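Ticket 417: right gripper lets go of soft stuff, left one doesn't
Opened by: Thierry Hervieu
Product: Porer gripper, right arm (left arm has the Timmermans)
Status: open, waiting on Bredness support

Hi all, me again! I've been swapping grippers on our two-arm setup in Ollport since the start of May and I'm stuck on something that's driving me a bit nuts. Short version: the Porer holds hard things all day long, but give it fabric and after a while it just relaxes. No error, no warning light, nothing in the controller window. The fingers open a hair and whatever it had is gone.

Same arm model both sides, same controller, same firmware (I checked twice, then had a coworker check because I didn't trust myself). Only the grippers differ.

What I've tried so far:

Power cycled everything. No change.

Swapped the finger pads for the softer set that came in the box. Slightly better on a dish towel, no better on canvas.

Raised the grip force from 9 to 21 in the settings page. This helped for one morning and then it was back to its old tricks. I'm also not sure the value sticks, see log below.

Recalibrated with the fingers fully closed, like the manual says. 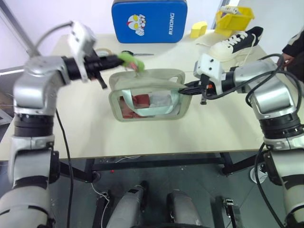 The bag test is the one I'd like you to look at, because it needs both grippers doing different jobs at once. The right one has to pinch the rim and keep the bag open while the left one brings things over, and a bag like ours with a stiff framed opening pushes back a little all the time. With the light-green fuzzy piece up over the back rim and the right fingers on the side of the opening, that's exactly the kind of hold I mean: thin folded fabric, steady sideways pull, nothing solid behind it. If the right side lets go at that point, the left arm has no idea and carries on with its move.

From the controller log, right side only:

grip command sent, target 21
grip reached
hold
hold
target 9
hold
object lost, code 957

So who is sending that second target?? I'm not! My script sends one grip command and then leaves it alone until the release. I searched the whole thing for a 9 and the only one is in a comment.

Update, same afternoon: unplugged the left gripper's data cable and ran the right one by itself. It held the rim the entire run. Plugged the left back in, and it dropped. So now I'm wondering if the two are sharing an address and the Porer is picking up commands meant for the Timmermans (which does run at 9, by the way, and is perfectly happy there).

Questions for Bredness:
Can I change the address on the Porer from the settings page, or do I need the service tool?
What does 957 mean in full? The manual stops before it gets that high.

I'll leave the grippers mounted as they are until I hear back. Full log available if you want it, just tell me where to upload it, it's too big for the form.

Thierry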